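Teaching a Two-Arm Workcell to Sort Loose Batteries by Remote Demonstration

Final Project Report
Submitted by Harish Warrier
Chettiar School of Engineering, Department of Mechanical Systems
2023-10-02

Abstract

This report describes a one-semester project in which a pair of robot arms was taught to pick up loose cylindrical batteries and place them in plastic bins. The task was not programmed step by step. A person controlled both arms remotely, the motions were recorded, and a control policy was trained on the recordings. A total of 298 usable demonstrations were collected. The report covers the task, the method of teaching, the problems met during recording, and the recommendations made to the department.

1. Background

Used batteries arrive at recycling sites mixed together and facing in every direction. Sorting by hand is slow and tiring. The industry partner for this project, Komex, asked whether a small workcell could be taught the job by its own staff, without a robot programmer present. The department agreed to study the question using the two-arm cell already installed in the laboratory.

Two earlier student projects on the same cell used hand guiding, in which the operator holds the arm and moves it through the task. Hand guiding works well for a single arm. With two arms it requires either two people or two separate passes, and the operator's body often blocks the view of the table. For these reasons remote control was selected.

2. Method of Teaching

The operator sat at a desk outside the reach of the arms and held one hand controller for each arm. Movement of the controller was copied by the matching arm at a reduced scale. A trigger opened and closed the gripper. A foot pedal started and stopped each recording, so that both hands could remain on the controllers.

The recording software, named Jurkwood by the student group that first wrote it, saved the joint positions, the gripper commands and the camera images together. Each demonstration was replayed once before it was accepted. Demonstrations were rejected if a battery was dropped off the table, if the arms touched, or if the operator paused for longer than 7 seconds.

Three operators took part. Each was given one hour of practice, and practice runs were not saved.

3. Problems Met During Recording

The most common fault was a poor grasp angle. A gripper that came down along the length of a battery, with its fingers closing on the two ends, tended to flick the battery away. Operators learned to turn the wrist first and descend second. After this rule was written down and placed at the desk, the number of rejected demonstrations fell noticeably.

A second fault concerned batteries lying close together. The fingers need space on both sides of the battery, and a close neighbor takes that space away. Operators were instructed to nudge the pair apart with a closed gripper before attempting a grasp, and to do so the same way each time. Mixed habits among operators are known to confuse the trained policy.

A third difficulty was judging height through the camera view. The work surface is glossy, and reflections made it hard to tell how far the fingers were from the table. The descent speed was limited in software as a result.

4. Layout of the Workcell

The arms reach over the white surface from opposite sides, and the batteries are spread between them. An orange bin and a teal bin stand on the right side of the surface. Battery positions were changed before every demonstration so that the policy would not simply memorize one layout.
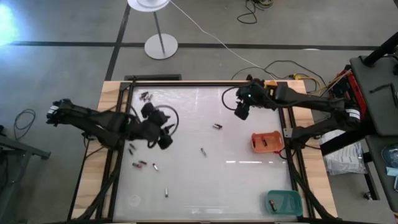 5. Training and Recommendations

The policy was trained on all 298 demonstrations. Training was run twice with the same settings, for 700 passes each time, and the later run was kept for testing. It is recommended that the next group, working under the Skullton project in November, add a matte cover to the work surface and record more examples in which two batteries touch. It is also recommended that the written rules for operators be kept with the recordings.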